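Chapter 7
Chemical Peels and the Skin's Own Calendar

If you have come straight from the chapter on cleansing, welcome, and if you skipped it, do go back some evening, as a good deal of what follows leans on it. Peels are where many students first begin to enjoy this course (I certainly did!), and we will take them slowly, one acid at a time, with plenty of room for the dull but useful business of timing.

A peel loosens the bonds between the dead cells at the surface so that they shed sooner than they would if left alone. Light peels, such as the Ellix series used in our practice sessions, stay within the outermost layer. Medium peels go deeper, ask more of the client, and belong in a medical office.
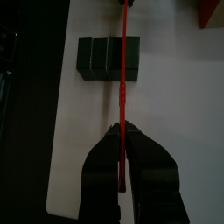
Why does a client need to wait between light peels?
The skin has to rebuild its barrier first, and a second acid laid on top of an unfinished repair can leave it sore, blotchy, or darker than before.

You will meet this idea again on page 154, where we work through a full intake form, and once more in the chapter on sunscreen. For now, keep a notebook beside you and write down the terms in the order they come up: keratin, barrier, pH, neutralizer. We begin with pH.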